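Kandlow linen room - walk-round checklist, May 23, 2025

Fire door closes by itself - yes, lovely, no more wedge!
Extinguisher tag in date - yes, good until July.
Shelf height under 90 cm for heavy stacks - no, one still too high, I'll shift it myself.
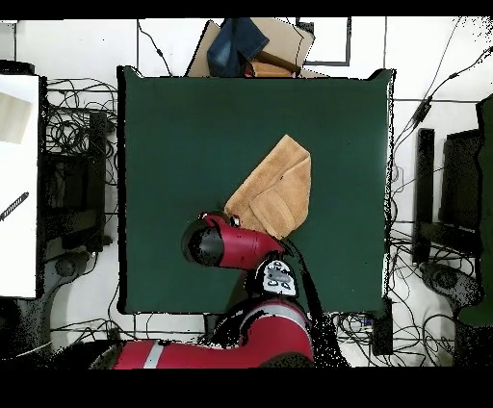
Cables next, and I do go on about them (sorry, everyone at Trallari). Walkway clear - fail. There's a tangle of black ones across the white floor to the left of the green table, and that's a trip waiting to happen if you're carrying a full pile. Please get them clipped down. Folding surface - fine, tan towel and all. Box with the denim in - flaps open, so mind your shins.

Recheck in 48 hours.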